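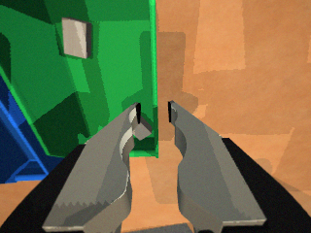
Teaching an arm to tidy up, one demo at a time (a thread)

Filed under: Robot Learning, Simulation, Long Threads
Last updated July 9, 2024

1/ We've got 963 demonstrations saved for Studum now, every one of them driven by hand in the simulator, and I've been promising a few of you a proper write-up for ages. Get a drink, I do go on a bit!

2/ The bin work came first. Colored bins on an orange table, gray blocks, open fingers coming in close to the corner of the green bin. It looks so easy when you're watching over somebody's shoulder, and then you sit down with the controller and spend your whole first hour bumping into rims.

3/ Corners are where I've learned the most. A block in the middle of a bin can be grabbed nearly any way you like, but one tucked up by a wall makes you think about where the second finger is going to fit. If you only ever record the friendly middle ones, the model gets very confident and very useless (ask me how October went).

4/ So please, if you're collecting your own set, save the awkward approaches too. The slow ones, the ones where you back off and turn the wrist and try again. We used to throw those out for being ugly, and I still wince at how many we deleted.

5/ Shadows! I had no idea I would end up caring this much about shadows. From the close-up view they cut a green bin into all these patches of light and dark, and a dark patch can look an awful lot like the side of something. We change the lighting between batches now and I'd do it from day one if I were starting over.

6/ The rack is the newer task, and I'm fonder of it than I should be. Two cases, one nearly black and one olive green, both with little orange tabs on top.
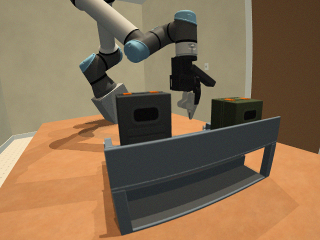
Gripper pointing down over the gap between the two cases, not holding either.

7/ What I love about the rack is that the arm has to pick a side. Two people on our team will start from the very same pose and go about it completely differently, and both are fine! We keep both. The Zason exporter wanted us to mark one as "preferred" and we left that box blank.

8/ Practical bit, for the folks who asked: we record in sittings of 3 batches, then swap drivers. I tried doing 4 once and my last batch was all mush, you can see the arm sort of wandering. Tired hands make tired data.

9/ Next up is going back through the labels, which I've been putting off with great skill. If you've found a nice way to flag hesitations without watching every single recording, my replies are open and I'd be so grateful.

Related posts
Okoro gripper settings we keep coming back to
Moving old recordings into Rakotari
Why our first Studum bins were too deep
Lighting changes between batches: a short thread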